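Clellum Extends Colton Bedding Line With Revised Shrinkage Limits

COLTON — Clellum, a maker of woven bedding for homes and rental housing, will begin shipping its revised Zerkard sheet range in December. The range replaces the current Zerkard sheets in all mattress sizes. Prices to dealers stay the same.

The main change is in finishing. Cloth for the range is now washed and dried under low tension before it is cut. In the previous process, cloth was cut first and an allowance was added for shrinkage at home. The allowance varied with the dye lot, and fitted sheets from different lots could differ in pocket depth after the first few washes. Cutting after the wash removes most of that difference.

Clellum tested 400 finished sheets from the pilot run. Each was put through 40 wash and dry cycles at the warm setting given on the care label. Length, width and pocket depth were measured before the first cycle and after the last. Sheets that fell outside the published limits were traced to one roll, and the tension setting for that roll has been corrected.
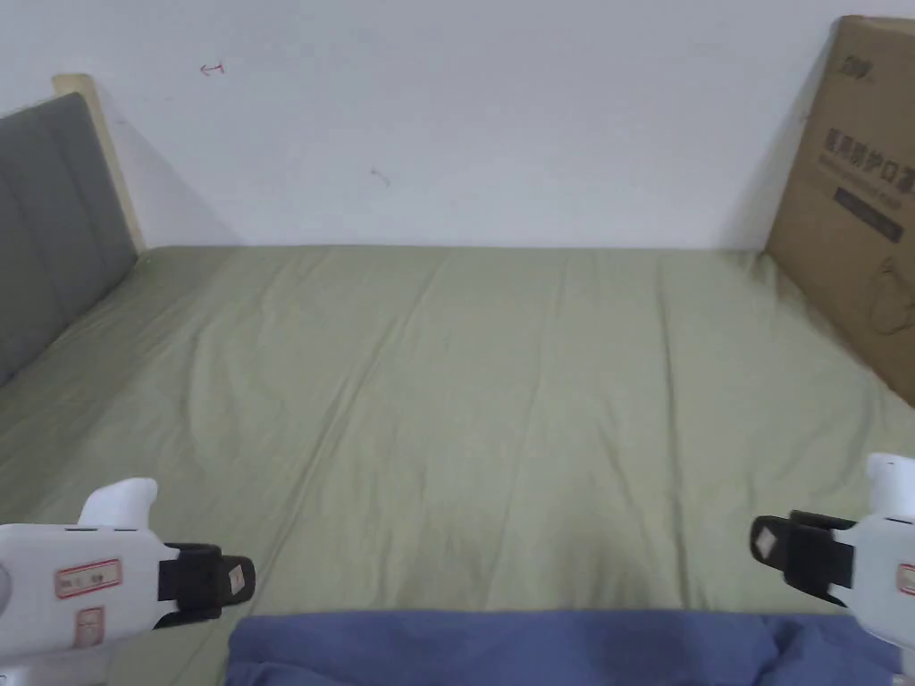
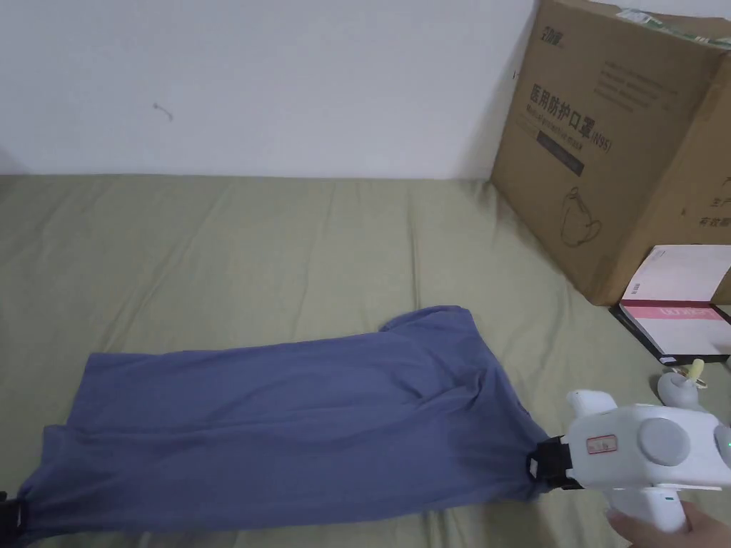
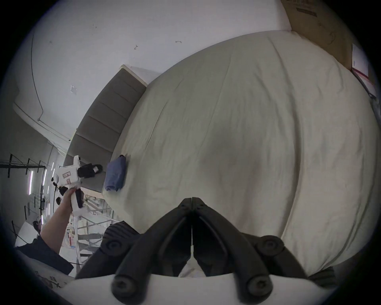

The elastic has also changed. It now runs the full edge of the fitted sheet and is sewn into a closed hem. The earlier design had elastic at the corners only. The new elastic is supplied by Furukawa under an existing contract and is rated for the same wash temperature as the cloth.

Flat sheets and pillowcases keep their present hem width. Thread weight is unchanged across the range — dealers can pair new pieces with old stock, but a slight shade difference should be expected between dye lots. Fitted sheets from the two versions should not be sold together as a set.

Care labels carry a new line on drying. Sheets should be taken out of the dryer promptly and folded flat. Chlorine bleach is not advised on any dyed color.

Dealers may return unopened cases of the earlier version for credit within 90 days of their first delivery of the new range. Returned cases must show the original packing label. Opened cases are not covered.

Orders for the revised range use product code 2044. Orders placed under the old code will be filled from remaining stock until it runs out, then moved to the new code. Size charts and shrinkage limits are available from the Clellum sales office in Colton.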